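4.2 Starting a Recording Session

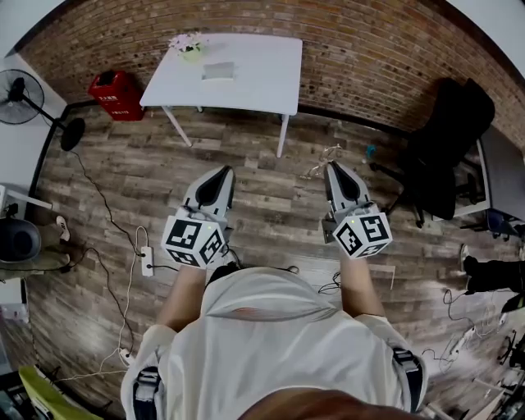
Each Pirihi session produces a set of short demonstrations for the learning system. Before the first one, check the harness and both grippers. Buckle the shoulder straps over your shirt, then hold the grippers out in front of you at shoulder width with the fingertips open. Every demonstration starts from this pose. A green light should show at the top of each marker cube.

1. Place the task objects on the table and step back.

2. Hold the start pose until the tone sounds.

3. Walk to the table and do the task at normal speed. Keep the black-and-white codes in view of the head camera.

4. Return to the start pose and say "end."

5. Move the objects to new positions before the next take.

A full set is 16 takes. Delete any take in which an object was dropped.

CAUTION: Cables on the floor are a trip hazard. Look over your walking path before each take.

NOTE: If a marker is lost, the take is saved with code 270. Repeat it. For other codes, see the Astness list in the appendix.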